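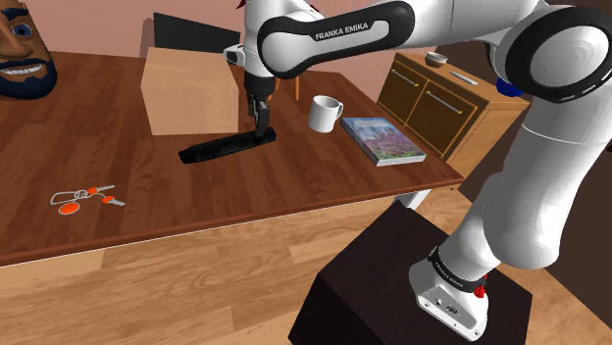
Teleop notes, part four

10 May 2018

The simulated tabletop set now stands at 259 demonstrations. I kept 161 of them for training. Most of the rest were dropped for operator pauses over the limit, which I set at 30 control steps after too many policies learned to hover.

The long black cylinder is still the slowest object to demonstrate. A mug has a handle and an obvious approach. The cylinder can be taken anywhere along its length, and two operators will choose two different places. Pacita Bañez grips near one end, with the fingers pointing straight down. I used to go for the middle. Mixed together, our demonstrations produced a policy that aimed between the two and closed badly. Training on her 108 alone fixed most of it, so I have switched to her grasp.

Wrist yaw is the other problem. When the cylinder lies diagonally on the table, the operator has to turn the gripper before descending. With the Segers handset it is easy to do both at once, and the fingers clip the object. I have locked yaw below a set height in Relimine. It annoys people for a few runs and then they stop noticing.

Keys, book, box and mug stay on the table in every layout, with positions randomized at reset. The keys are a distractor only. Grasping them is a separate task and the contact model is not good enough yet.

Next is replaying the kept set at half speed to check the gripper timestamps. The logger writes the close command one step late.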